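Flemus Boards > Reading > Small press & magazines

Is Wutov worth subscribing to?

marrowfat
I read the June one on the train and loved the long ghost story, but 15 quid seems steep for 3 issues. Anyone stuck with it?

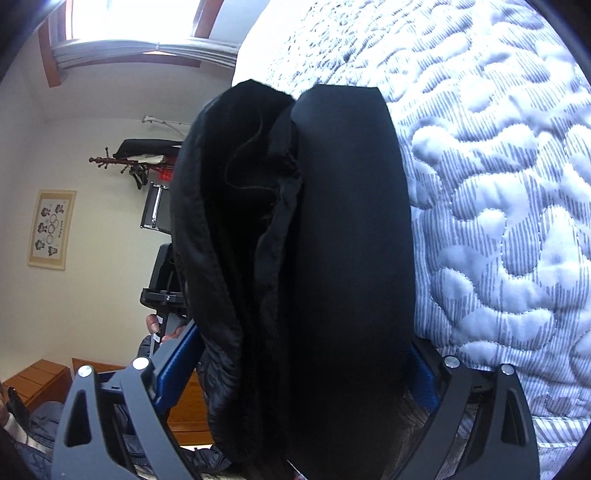 Issue 50, p. 3

That's the story I mean, the lighthouse one. Gorgeous!

pegbag
Didn't get on with it at all. Far too long, and the ending's pinched from Tamura.

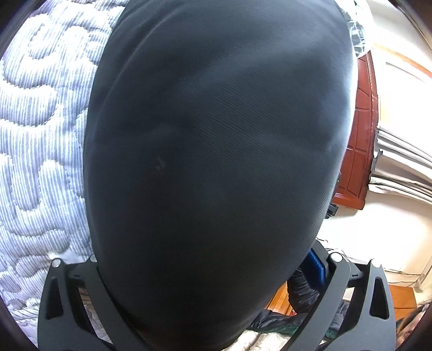

Dorian Vasseur, fiction editor, Wutov

Hello both! We cap stories at 3000 words, so it can't be that long (and I'd argue about the ending).

pegbag
Felt longer, Dorian.
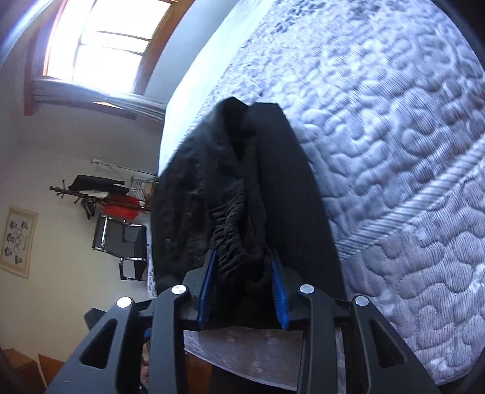

marrowfat
I've gone and subscribed anyway. My other half reckons I'll let them pile up unread, next to a bare white quilted mattress like that one, but I do want the second part.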